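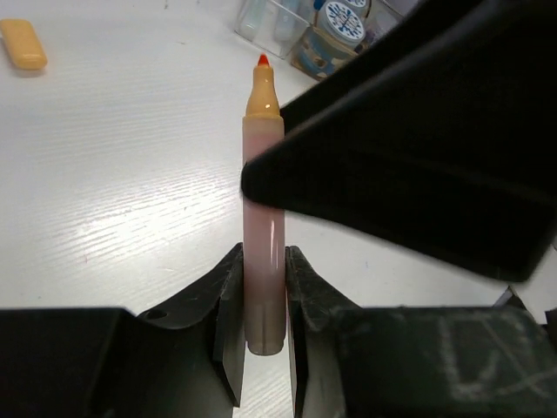

Gripper trials at Zilturdale: frequently asked questions

Updated 28/07/2025

Which grippers are you comparing?
Two parallel-jaw models, the Finard and the Hovland. Both are run on the same pair of arms with the same controller.

Why use felt-tip markers?
They are cheap, they roll, and the barrel is smooth. A marker also has to be held upright without touching the nib, so there is a limited area to grip. We run the test with the cap off.

What counts as a successful handover?
One gripper holds the marker near the bottom of the barrel. The second closes higher up, below the nib. The first then opens. The marker must stay in the second gripper for 3 seconds. If it tilts and touches the table, the run is a miss.

How many runs have you done?
559 so far. The last full set was 225 runs, and 91 percent of those passed.

Do worn fingers change the result?
Scuffs on the outer faces do not seem to matter. Worn pads do. We change pads at the start of each set and leave the finger bodies alone.

Do I need a camera at the wrist?
For this test, yes. An overhead camera loses the contact point once the second gripper closes.

Can I use a different controller?
The scripts are written for the Hullmont controller. Others may work, but we have not tried them. We plan to test a second one in December.

Related questions
Setting grip force on the Finard
Replacing Hovland finger pads
Wrist camera calibration
Two-arm handover scripts: download and setup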